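Category: Reviews > Teaching by Demonstration
Last updated: Apr 24, 2019

Mirnlow hand-held gripper pair, long-term test

I have spent a good part of my working life teaching robots by joystick, a bit like buttering toast with a fishing rod. The Mirnlow pair does away with the rod. You hold one gripper in each hand, do the job yourself, and the markers and cameras keep a record of where your hands went. The robot gets its lesson later and you get sore forearms now.

Hand-held grippers at work: 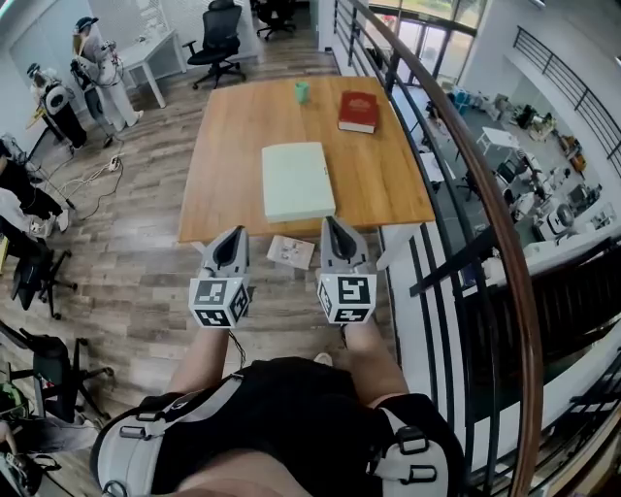
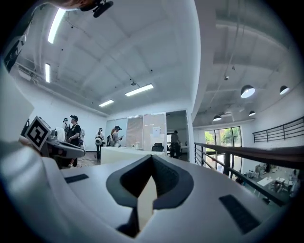 Wubit Berhe wrote in after my first notes went up to say that I was being unfair to joysticks. With a remote-controlled arm you find out right away what the arm can't reach, she pointed out, and with hand-held grippers you find out a week later, when the robot tries to copy a shoulder it doesn't have. She has a point. I did an entire afternoon of book handling with my elbows tucked in at an angle no arm of ours could manage, and every take had to go.

So, the grippers themselves. The jaws are good. They close evenly, they don't snap, and after 20 minutes you stop thinking about them, except when your nose itches. Thin things are the trouble. A hardcover is fine and a cup is fine, but a single sheet of paper turns a grown adult into a raccoon with mittens on.

The harness is an extra, sold by Flillow, and I'd call it required. It takes up to 9 pounds, says the leaflet, and it does move the load off your neck. The straps take two tries to get right and ride up if you lean over a low table. I'm tall. Shorter colleagues complained less, or had given up complaining to me.

Marker tracking was solid as long as I kept both hands where a camera could see them. Cross your wrists and the software sulks. It won't tell you it's sulking until you press Stop, when it hands you a red bar and the number of the take you'll be doing over. A beep would be nice. I asked for a beep in August and was told it was on the list.

Of the 455 takes I recorded, the bad ones were mostly my fault: too fast, too fancy, or talking with my hands while holding the grippers. Slow and dull is what the robot wants. My old Esfahani joystick rig gave me cleaner paths but took 11 hours to collect what these did before lunch.

The pair costs more than the joystick rig did and the carry case is a joke. Buy them if your jobs need two hands and you can stand being boring on purpose. If you work with paper, rent first. Spare finger pads come in one size and the left one wears out sooner.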